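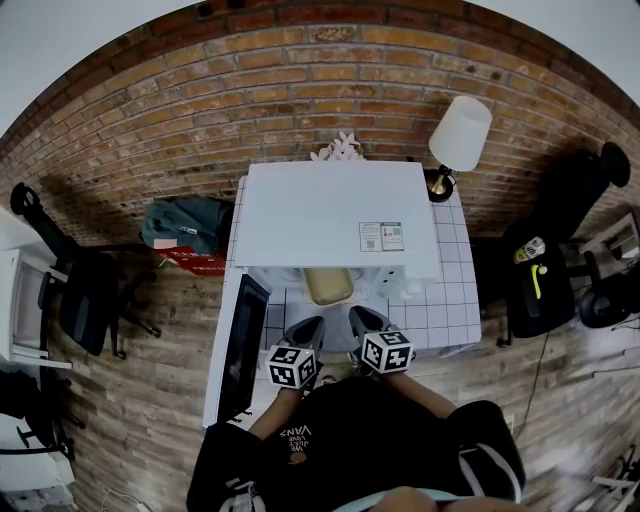 Según Yulan Fu, la eflorescencia en paramentos interiores de ladrillo visto depende más del mortero que de la pieza cerámica, y los ensayos de absorción deberían referirse al conjunto. Duan discrepa en parte: en la serie Vutolum, dos de los siete morteros no presentaron sales a los 62 días.

4.2. Muros de planta curva

En los paños de directriz curva, la junta vertical se abre hacia el trasdós y su espesor deja de ser constante (fig. 3). Se midió la succión capilar en seis probetas por mortero, según el procedimiento descrito en 3.1. La dispersión aumentó con el espesor de la junta.

Figura 3. Paramento curvo interior de ladrillo en tonos naranjas y pardos.

Artículos relacionados
Morteros de cal en fábricas vistas
Succión inicial y adherencia: serie Peng

Inicio | Números | Autores | Contacto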